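Kit de dedos cóncavos Altolus para pinza paralela – LÉAME y ficha de datos

Documentación del kit y del conjunto de grabaciones de evaluación que lo acompaña. Revisión del 18 de diciembre de 2025.
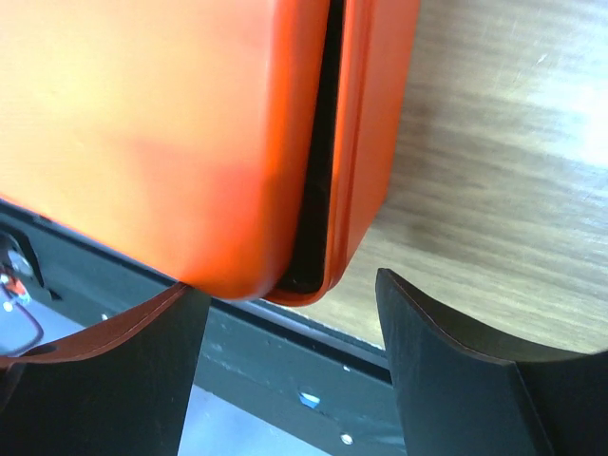 Estuche rígido naranja entre los dos dedos, visto desde la cámara de muñeca. El dedo izquierdo toca el borde inferior; el derecho queda separado.

Contenido de este documento

1. Qué es el kit
2. Qué incluye el paquete
3. Montaje
4. Configuración
5. El conjunto de grabaciones
6. Estructura de los archivos
7. Etiquetas
8. Resultados de la evaluación
9. Limitaciones conocidas
10. Mantenimiento
11. Licencia, cita y contacto

1. Qué es el kit

Altolus es un juego de dos dedos intercambiables para pinzas paralelas eléctricas, con una cámara pequeña de muñeca y el software necesario para grabar y revisar agarres. Lo fabrica Cadton y lo distribuye Trosano. Está pensado para objetos de carcasa dura con esquinas redondeadas: estuches, cajas de herramienta pequeña, fundas de instrumentos, carcasas de dos mitades.

Los dedos planos estándar suelen cerrar bien sobre caras paralelas y mal sobre esquinas curvas. El borde superior cóncavo de los dedos Altolus permite apoyar la parte inferior del objeto además de apretarlo por los lados. El agarre resultante necesita menos fuerza de cierre, a cambio de una aproximación más lenta y de exigir que el objeto esté bien orientado.

Esta ficha la mantiene Benedikt Strobel (Strobel, integración y ensayos). Strobel recibió el kit de Trosano en septiembre para evaluarlo y lo devolvió al terminar las pruebas. Las opiniones de la sección 8 son del evaluador. Ni Cadton ni Trosano revisaron el texto antes de publicarlo.

2. Qué incluye el paquete

– Dedo izquierdo y dedo derecho. No son simétricos y no se pueden intercambiar entre sí.
– Almohadillas interiores de repuesto.
– Cámara de muñeca con soporte y cable.
– Tornillería y llave.
– Placa adaptadora para la pinza.
– Software de grabación y visor de episodios.
– Hoja de calibración impresa.

No incluye la pinza, el brazo ni la fuente de alimentación. La placa adaptadora se pide según el modelo de pinza, y conviene confirmar el patrón de taladros antes de hacer el pedido. En nuestro caso la primera placa no encajaba y Trosano envió otra sin coste.

3. Montaje

Con el brazo sin tensión y la pinza abierta:

1. Retire los dedos originales y guarde los tornillos.
2. Atornille la placa adaptadora sin apretar del todo.
3. Coloque primero el dedo izquierdo. La marca L está en la cara que queda contra la placa.
4. Coloque el dedo derecho y cierre la pinza a mano hasta que las dos puntas queden alineadas.
5. Apriete en cruz.
6. Monte el soporte de la cámara y pase el cable por la guía lateral.
7. Gire la muñeca en todo su recorrido y compruebe que el cable no se tensa en ninguna posición.

El montaje completo nos llevó 38 minutos la primera vez, con la placa correcta ya en mano. El manual impreso coloca el paso 7 antes de apretar los dedos. Es mejor hacerlo al final, con todo en su sitio.

Si la cámara se desmonta por cualquier motivo hay que repetir la calibración. El soporte no tiene pasadores de posición y un giro pequeño ya se nota en las coordenadas.

4. Configuración

El software lee un único archivo de texto, altolus.conf, situado en la carpeta de trabajo. Parámetros que conviene revisar antes de la primera grabación:

fuerza_cierre
Porcentaje de la fuerza máxima de la pinza. El valor de fábrica es 20. Lo mantuvimos en toda la evaluación.

modo_apoyo
Valores: lateral, inferior, mixto. Con «inferior» el dedo izquierdo llega primero y sirve de cuna; el derecho cierra después. Con «lateral» los dos dedos se mueven a la vez. «Mixto» alterna según el ancho detectado y es el menos predecible de los tres.

espera_contacto
Pausa entre el contacto del primer dedo y el movimiento del segundo. Con valores muy bajos el objeto puede girar antes de quedar sujeto.

exposicion
Fija o automática. La automática produce saltos de brillo cuando una superficie clara entra en el campo de la cámara a mitad del movimiento. Todas las grabaciones de este conjunto usan exposición fija.

guardar_fallos
Sí o no. De fábrica viene en «no», y así los episodios fallidos se borran sin avisar. Cámbielo a «sí» antes de grabar nada.

5. El conjunto de grabaciones

El conjunto contiene 3,926 episodios de agarre grabados durante la evaluación (la coma separa los millares, igual que en los archivos de resumen). Cada episodio empieza con la pinza abierta sobre la mesa de trabajo y termina cuando el operador pulsa el botón de fin, tanto si el objeto ha quedado sujeto como si no.

De ellos, 1,378 corresponden al modo de apoyo inferior. El resto se reparte entre los modos lateral y mixto. El reparto no está equilibrado: empezamos por el modo lateral, que era el que interesaba al cliente de Trosano, y el inferior se añadió más tarde.

Objetos utilizados: estuches rígidos de dos mitades, cajas pequeñas con tapa y carcasas vacías de instrumentos de medida. No hay objetos blandos, bolsas ni piezas con filo. Tampoco hay personas en las grabaciones; el operador trabaja desde un puesto separado.

Uso previsto: comparar estrategias de cierre, entrenar o ajustar detectores de contacto y estudiar la visión a muy corta distancia.

Uso no recomendado: estimar dimensiones reales de los objetos a partir de una sola imagen, o validar sistemas que vayan a trabajar junto a personas.

6. Estructura de los archivos

episodios/
Una carpeta por episodio, con numeración correlativa.

episodios/N/muneca/
Imágenes de la cámara de muñeca en orden de captura.

episodios/N/estado.csv
Apertura de la pinza, posición de la muñeca y corriente del motor.

episodios/N/notas.txt
Texto libre del operador. Muchos episodios no lo tienen.

calibracion/
Parámetros de la cámara para cada montaje. Cada episodio indica en su cabecera cuál le corresponde.

resumen.csv
Una fila por episodio con el modo, el objeto y el resultado.

Los nombres de columna están en español y sin tildes. La separación decimal es el punto. Si abre resumen.csv con una hoja de cálculo configurada en español, importe las columnas numéricas a mano o le cambiará los valores.

7. Etiquetas

Cada imagen puede llevar una de estas etiquetas de contacto:

sin_contacto – ningún dedo toca el objeto.
contacto_izq – solo toca el dedo izquierdo.
contacto_der – solo toca el dedo derecho.
contacto_doble – tocan los dos.
dudoso – no se distingue.

La imagen del principio de esta ficha lleva contacto_izq. La almohadilla curva está apoyada en la carcasa, y entre el dedo derecho y la otra mitad del estuche se ve una franja de madera.

Las etiquetas se pusieron a mano. En caso de duda manda la imagen, aunque la corriente del motor sugiera otra cosa. Los reflejos de color sobre la almohadilla no cuentan como contacto: una carcasa de color vivo puede teñir el borde del dedo sin llegar a tocarlo, y en la primera pasada hubo errores por este motivo que después se corrigieron.

El resultado del episodio va aparte, en resumen.csv, y tiene tres valores: sujeto, perdido, abortado. No se puede deducir de una imagen suelta.

8. Resultados de la evaluación

El modo inferior fue el más estable con estuches de dos mitades. Cuando la costura queda sobre el hueco entre los dedos, cada mitad tiene su propio apoyo y el cierre no tiende a abrir la carcasa. Si la costura queda desplazada hacia uno de los lados, el modo lateral da mejor resultado.

Las almohadillas agarran bien sobre superficies lisas y mates. Sobre plástico brillante resbalan más de lo que esperábamos, sobre todo con la fuerza de fábrica. Subirla ayuda, pero entonces se pierde buena parte de la ventaja del diseño.

La cámara está muy cerca del punto de agarre. Para detectar contacto es útil. Para la aproximación sirve poco: en los últimos centímetros un objeto mediano tapa casi todo y deja de verse la mesa. Recomendamos una segunda cámara externa si el sistema tiene que localizar objetos por sí mismo.

El visor de episodios es sencillo y rápido. Permite avanzar imagen a imagen con el teclado y cambiar etiquetas sin salir de la vista. Le falta un filtro por modo de apoyo. Cadton nos respondió que está previsto, sin fecha.

Para un taller que manipula siempre el mismo tipo de estuche, el kit se justifica. Para piezas variadas resulta más práctico un juego de dedos planos con goma.

9. Limitaciones conocidas

– Una sola cámara y un solo punto de vista.
– Luz fuerte en parte de las sesiones. Hay zonas quemadas en carcasas y mesa, y no se han corregido.
– Los dedos son oscuros y a veces se confunden con el bastidor que queda detrás.
– Los bordes del campo pueden incluir cables y piezas mecánicas desenfocadas. No se han recortado.
– Modos de apoyo desequilibrados (véase la sección 5).
– La corriente del motor tiene huecos en las primeras sesiones, por un fallo de registro ya resuelto en la versión actual del software.

10. Mantenimiento

Limpie las almohadillas con un paño ligeramente húmedo. El disolvente levanta el borde. Revise la costura al empezar cada jornada y cambie la almohadilla si se separa en algún punto del contorno – el repuesto entra a presión y no requiere desmontar el dedo.

Reapriete los tornillos de la placa después del primer día de uso. En nuestro montaje se habían aflojado dos.

11. Licencia, cita y contacto

Las grabaciones y las etiquetas pueden usarse para investigación y para evaluación interna, citando la fuente. El software del kit tiene su propia licencia, incluida en el paquete de Cadton, y no se redistribuye aquí.

Forma de cita: Strobel, B. Grabaciones de evaluación del kit Altolus.

Para errores en las etiquetas, escriba a Benedikt Strobel indicando el número de episodio y el de imagen. Las consultas sobre precios, placas adaptadoras y repuestos las atiende Trosano.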